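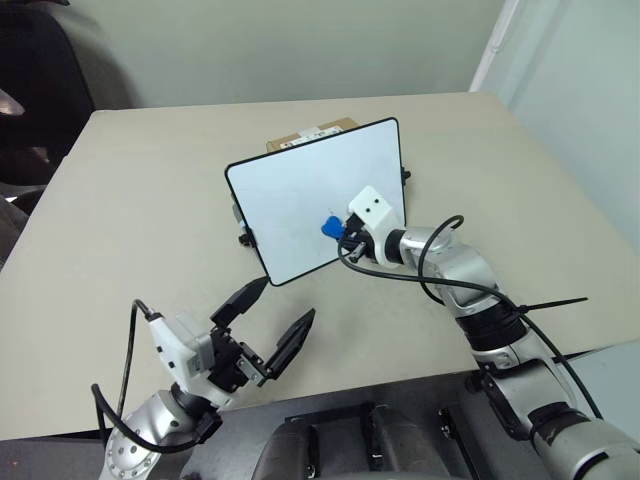

Most boards are ruined by the wrong cloth, according to Gülizar Polat, and the ink gets the blame. Senthil Achari puts it differently: the ink, the surface, and the eraser form one system, and a fault in any of them shows up as a mark that will not come off. This chapter follows the second view, although the first explains a good share of the worn boards found in schools and offices.

# Chapter 6: Dry-Erase Surfaces

## 6.1 Scope

The chapter covers the small and medium whiteboard: its writing surface, its frame and supports, the ink used on it, and the methods for removing that ink. Large fixed wall boards are treated in Chapter 7. Glass boards are mentioned only where their behavior differs from that of coated panels.

After studying the chapter, the reader should be able to name the common surface types, explain why fresh ink wipes away and old ink resists, tell ghosting from staining, and choose an erasing method for a given mark.

## 6.2 Terms

**Writing surface.** The outer layer that receives the ink. It must be smooth and closed, meaning that it has few pores into which liquid can pass.

**Core.** The sheet that supports the writing surface and keeps it flat.

**Frame.** The edging that covers the cut sides of the panel. A frame may be thin and still do its work, which is to keep moisture out of the core and protect the corners from chipping.

**Ghosting.** A faint image of earlier writing that remains after normal wiping. It consists of a thin film of pigment and binder lying on the surface.

**Staining.** Color that has passed into the surface layer. Staining looks much like ghosting but does not respond to the same treatment.

**Release.** The ease with which dried ink separates from the surface.

## 6.3 How the ink lets go

Dry-erase ink has three working parts. The solvent carries the color and then evaporates. The pigment supplies the color. The release agent, an oily substance, stays between the pigment and the board and prevents a firm bond.

When the line is first drawn, all three parts are present. The ink smears if it is touched. Within a short time the solvent leaves and a weak, powdery film remains. A dry felt pad lifts this film with light pressure. If the line is left in place for days, especially in a warm room, the release agent thins out and the film grips more strongly. Heavy pressure with a dry pad at that stage tends to break the film into small pieces and spread them.

Permanent ink contains a binder that grips the surface and lacks the release agent. Drawing over a permanent line with a dry-erase marker supplies fresh solvent, which can soften the line enough to wipe it off. The method works best on hard, closed surfaces. On worn surfaces it may leave color behind.

## 6.4 Surface types

| Surface | Hardness | Release when new | Typical fault |
|---|---|---|---|
| Melamine | Low | Good | Staining |
| Painted steel | Medium | Good | Scratches, ghosting |
| Enamel on steel | High | Very good | Chipped edges |
| Glass | High | Very good | Glare |

The table ranks new boards. A melamine board in light use may outlast a painted steel board that is scrubbed every day with an abrasive pad. For this reason a buyer should ask about the cleaning routine before choosing a surface.

Scratches matter more than their size suggests. Each scratch is a channel that holds ink below the reach of the pad. The Wuvholm classroom trial used in the exercises for this chapter followed 40 painted steel boards through 2000 erasures each. Boards wiped with felt kept an even release. Boards wiped with paper towels developed a dull band across the area most often written on.

## 6.5 Frames, feet, and position

A small board may hang, lie flat, or stand on a table. The board shown at the opening of the chapter stands upright on a beige tabletop. It has rounded corners and a thin black frame, with small black fittings at its edges. A few faint marks remain near the lower middle, but most of the surface is blank.

A standing board behaves differently from a fixed one during erasing. Pressure applied high on the panel acts with a long lever arm about the feet, so the panel tips or slides at a lower force than it would if pressed near the base. Three measures reduce the effect:

1. Wipe mainly along the board, with little force directed into it.
2. Steady the frame with the free hand on the edge, clear of the writing.
3. Clean stubborn marks with the board laid flat on a soft cloth.

The angle of the board also affects what the user sees. Ghosting is easiest to detect when light strikes the surface at a low angle. A board inspected only from the front may be judged clean when it is not.

## 6.6 Choosing a method

Begin with the mildest method and move to the next only if the mark remains.

1. Dry felt pad, light overlapping strokes.
2. Cloth dampened with water, followed by a dry cloth.
3. Board cleaner suited to the surface, such as Clirnimel, applied to the cloth.
4. Isopropyl alcohol at 70 percent, on a small area first.

Alcohol removes the release film along with the ink. The next lines drawn may therefore grip more firmly than expected. Wiping the cleaned area with a barely damp cloth and drying it removes loose residue, but it does not restore a worn coating.

The pad needs attention too. A loaded felt pad puts pigment back on the board and produces a gray haze that is often mistaken for ghosting. Test the pad on a clean corner. If it leaves a trace, brush it out or replace the felt layer.

> **Case 6.1.** The Closon training rooms reported ghosting on every board after a change of marker. Senthil Achari wiped one board with the old pad and another with a new pad, using the same marker on both. The haze appeared only on the first board. The marker was kept and the pads were replaced.

## 6.7 Preliminary exercise

Draw four short lines on a spare board, all with the same marker. Erase the first after one minute, the second after one hour, the third after one day, and the fourth after one week. Use a clean pad each time and count the strokes needed. Record the results in a table and keep it for Section 6.9, where the drying curve is derived.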